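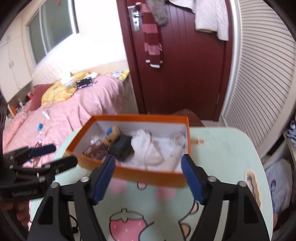

1st April: orange box, second go

Same box, same round table. Flurina wants it to be the one we keep for small odds and ends. I still doubt it.

In it now: the brown printed package, the plush toy with the blue patch, the navy cube box, the drawstring bag, the white roll and a small clear plastic thing I can't name. White paper all through.

The roll lies at a slant and I don't believe it fits any other way. The paper takes up room and I can't see what it protects. A plush toy doesn't need tissue.

Kilian says cardboard this size is good for 300 g. Says who? Kitchen scale gave 376 with everything in, so either he's wrong or the bottom is going to sag.

To do: weigh again without the paper. Ask Verena if the bag has to stay. Try the roll on end before anyone orders more boxes from Dekar.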